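Keeping dancewear alive between recitals: what works in my laundry room

August 26, 2019
6 min read

The fall session is about to start, the dance bags have come out from under the bed, and oh my goodness, the smell. If you have a dancer in the house (or you are one, like me, still hauling myself to adult ballet and a tap class I have no business being in) you probably know what I mean. I've ruined a lot of tights and at least one very expensive costume over the years, so I figured I'd write down what I do now.

Let's start with the bag. Take everything out. Everything, including the hairpins and the granola bar dust and the one sock. Turn the bag inside out if it'll let you and shake it over the grass. Then I mix a squirt of dish soap into a bowl of warm water, wipe down the lining with a rag, wipe again with plain water, and hang the bag upside down from a hook on the porch until it's dry all the way into the corners. The corners always take longer than you think! If you put shoes back in while the seams are damp you've wasted your afternoon.

My old Dukance duffel has a stiff bottom panel that lifts out, and I didn't find that out until I'd owned it for years. Check yours. There was a whole ecosystem under there.

Tights

Cold water, mesh bag, gentle cycle, hang to dry. I know everybody says it. What I'd add is to put the pink ones in their own mesh bag, away from anything with a hook or a rhinestone, and knot the legs loosely together so they don't wind around everything like spaghetti. Skip the fabric softener completely. It coats the stretchy fibers and after a while the knees go baggy and stay baggy.

If you get a little run starting, clear nail polish stops it, same as with regular pantyhose. Dab it on with the tights off your leg and a piece of cardboard slipped inside, or you'll glue yourself in (ask me how I know).

For tights that have gone gray at the feet, I rub plain bar soap into the soles, roll them up wet, leave them in the sink while I make dinner and then wash as usual. They won't look new. They look fine from the third row.

Leotards

I hand wash these, mostly because the straps get so twisted in the machine. A basin, cool water, a little mild detergent, swish, soak, rinse until the water runs clear. Don't wring! Lay the leotard flat on a bath towel, roll the whole thing up like a jelly roll, press down on it with your forearms, unroll and lay it over a drying rack. Velvet ones I leave inside out the whole time, and once they're dry I steam them from the wrong side so the pile doesn't get crushed.

Deodorant marks on black are the bane of my life. A dry piece of old nylon stocking, scrunched into a ball and rubbed over the mark, takes off most of it before you even get near water. For the crusty buildup that's been there since April, white vinegar mixed half and half with water, dabbed on and left for a bit, then washed. Try it on an inside seam first if the color's bright. I had a coral one bleed on me and I'm still mad about it.

Makeup on collars

Stage foundation gets on everything, and the thing that sets it for good is the dryer. So whatever you do, don't dry it until the stain is gone. I scrape off whatever is sitting on top with the back of a butter knife, then work in a drop of dish soap with my fingertip from the outside edge toward the middle, let it sit and rinse from the back of the fabric. Sometimes I have to go around again. Lipstick is the same only worse, and with lipstick I blot some rubbing alcohol on first, over a paper towel, moving the towel to a clean spot every time color comes through. Keep alcohol away from acetate linings, though. It can eat right into them.

A high-necked costume is easier to protect than to clean. Put the costume on first if it steps in from the bottom, makeup second, with an old button-down shirt worn backward over the top. If it has to go over the head, drape a thin silky scarf over the face and pull the costume on over that.
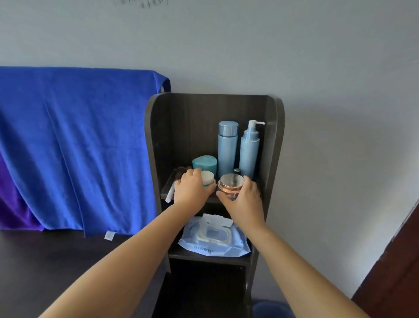 One reader wrote to me after my last costume post to say that I was making the collar business too complicated. She runs a line of clear double-sided tape around the inside of the neckline, presses a folded strip of white cotton onto it, and pulls the strip off after the show and throws it in the wash with the towels. She's been doing that with the same snow costume for years and says the collar has never needed a stain treatment. I tried it in the spring and I'm a convert, with one small gripe, that the tape leaves a gummy line on satin if you forget it's there. Peel it off the same night.

Shoes

Okay, the big one. Leather ballet slippers do not go in the washer. I wipe mine with a barely damp cloth, stuff them with crumpled newspaper (plain newsprint, no glossy inserts), and let them sit somewhere with air moving. Canvas ones can be washed if the maker's label says so, in a mesh bag on cold. Mine shrink a hair, so I put them on while they're a tiny bit damp and point my feet around the kitchen for a while.

For pointe shoes, keep them out of the plastic bag! I hang mine by the ribbons on a hook over the door with the toe pads pulled out and hung separately. Moisture is what kills the box. If you can rotate 2 pairs, so each gets a full day or longer to dry, both will hold up better.

Ribbon ends fray like crazy. I pass mine quickly by a lighter flame, just close enough that the edge melts into a bead, over the sink, hair tied back. Cotton ribbon won't melt, it'll just catch fire, so use a dab of clear nail polish there. And sew ribbons on with dental floss, unflavored if you can get it. Thread snaps and floss doesn't. Stitch through the lining and canvas only and keep clear of the drawstring, or you'll never be able to tighten it again.

Tap shoes: check your screws. Every week. A loose tap scratches floors and sounds like a spoon in a garbage disposal. I keep a stubby screwdriver in my bag, and if a hole has gotten too big for its screw, a sliver of wooden toothpick with a bit of wood glue packs it out nicely. Let it set overnight before you put the screw back in.

Storing costumes

Cotton garment bags beat the plastic sleeves they come home in. An old pillowcase with a slit cut in the closed end for the hanger does the same job for free. Tutus I store upside down or flat, never squashed on a hanger between winter coats. Anything beaded gets folded in tissue and laid in a box, as the weight will stretch the shoulders if it hangs.

I tape an index card inside each box with the size, what year it was worn and what's wrong with it ("hook missing, left strap short"). Future me is always so grateful.

I've been meaning to do a post on getting rosin out of carpet. I have a method, sort of, and it involves an ice cube. Next time.

Contact | © 2019 Wavine Home Notes | Back to top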